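Dekeck to Offer Colonial Silver Group in May

3 April 2018

A group of 35 pieces of South American silver will be offered for sale in May by the auction house Dekeck. The consignment comes from the Zamora collection, which was put together over two generations and has not been on the market before.

Most of the lots are small household wares from the eighteenth and nineteenth centuries. They include mate cups, braziers, incense burners in the form of birds, and a number of plain dishes with turned rims. Dekeck has cataloged 29 of the pieces as silver and the rest as silver with later mounts or replaced parts.

Marks are scarce on silver of this kind. Much of it was made near the mines, where the tax due on the metal was often avoided, and a piece without a stamp is not unusual. Only 3 lots in the group carry a full set of marks. The others have been dated by shape, weight and the style of the chasing.

The mate cups are likely to draw the most bidders. Several have a gourd body with a silver rim and foot, while others are silver throughout. Gourds crack and were often replaced, so buyers tend to look closely at whether the rim still sits properly on the body. The catalog notes old repairs to 2 of the cups, both at the base of the stem.

Two incense burners have been withdrawn from an earlier list and will stay with the family. A large brazier with lion feet remains in the sale, although one of its handles is a replacement.

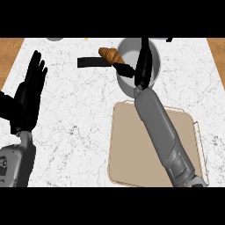
Before the sale, part of the group will be shown at the Cinari gallery, where visitors may ask to handle individual lots. Condition reports are available from Dekeck on request. The printed catalog was prepared with Pulto, a small press that specializes in books on metalwork, and gives the weight of every piece along with drawings of the marks.

Lots will be sold one at a time, with the braziers first and the mate cups last. Absentee bids must be received by the evening before the sale. Buyers outside the country are asked to arrange their own shipping.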